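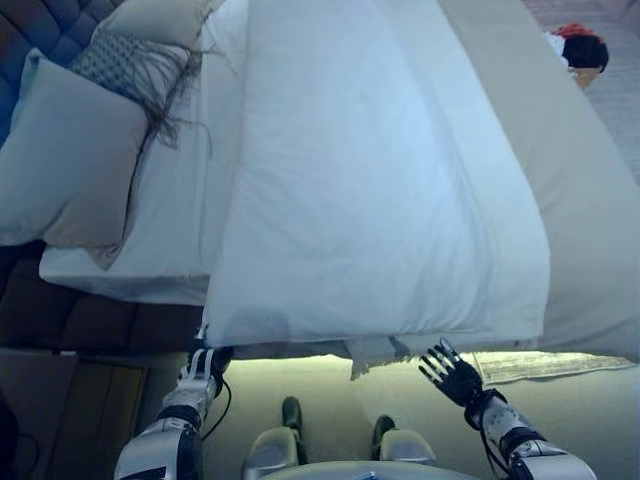
Bed-Making Robot Gets a New Controller and a Generous Score

News > Robotics > Home

Trakico says its new hand controller can get hold of a duvet 80 percent of the time. The company's own test notes, which it shared with reporters in March 2022, make that number look a good deal softer.

The trial pitted the new controller, called Ungate, against the older Ovgate software on the same two-armed robot. The job was to take the bottom edge of a white duvet in both hands and pull it straight. Trakico logged 132 attempts with Ungate. Of those, 40 were stopped by the operator and left out of the score. Put them back in as failures and the success rate drops to a little over half.

"A stopped run tells you nothing about the grip," said Silvan Tanner, who led the trial. He said most of the stops came when one hand had the fabric and the other was still hunting for it.

That sounds like the hard part of the job. Pinching one corner of a soft duvet is something plenty of hands can manage. Getting the second hand on the same hem without dragging the whole thing sideways is what a buyer would be paying for.

Perla Varela, a test engineer at Tovar, which makes a competing controller, was not impressed. "Ovgate runs that got stopped were counted as misses," she said. "You can't change the rule halfway and call it a comparison." Tovar has its own product to sell, of course, but the notes back her up on this point.

Tanner agreed the two sets were scored differently and said the Ovgate numbers came from an earlier round, in September, before the rule was written down. The company has no plans to run them again.

The wrist camera is another open question. Trakico says the close-up view helps Ungate decide when to close the fingers. The clips it handed out leave room for doubt. Dark fabric close to the lens is badly blurred, and bright areas behind the fingers wash out to white.

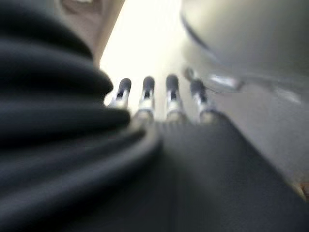
Four fingers of the robot's hand, as seen by the small camera near the wrist.

Asked how often the controller relied on that view and how often on the head camera, spokesman Trevor Dunmore said the split was "not something we track."

Trakico expects to offer Ungate to labs first. It has not set a price, and it would not say whether the 80 percent figure will appear in its sales material.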